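Why I'm done chasing phone specs

Every November I get the itch. The new phones are out, the rumor sites are already on to next year's, and I start acting like my perfectly good handset is a brick. Mine's 2 years old. It makes calls!

The one tempting me this time is the Grondska, which costs 980 dollars and has a screen so sharp I'd need a magnifying glass to enjoy it. My buddy Otis Pruitt bought one the week it launched, and I borrowed it for 5 days. Nice phone. I mostly used it to text and check the weather, same as always (still raining).

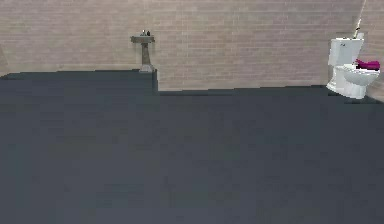
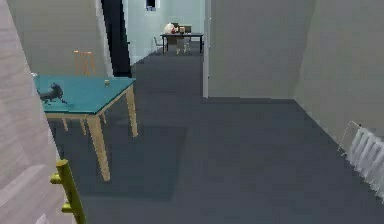
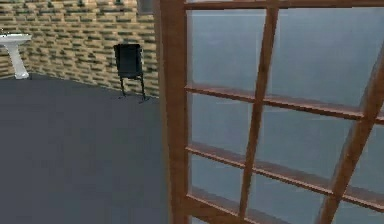 Computer-rendered interiors, all three.

What I'd pay for is a battery that gets me through a long Saturday, plus a headphone jack — yes, I'm still on about that. Zinham used to make a chunky little thing that had both, and it went 22 hours on a charge. They dropped it for something thinner. I wrote to them and got a coupon for a case.

So I'm sitting this round out. If you've found a phone with a fat battery and a boring camera, tell me in the comments.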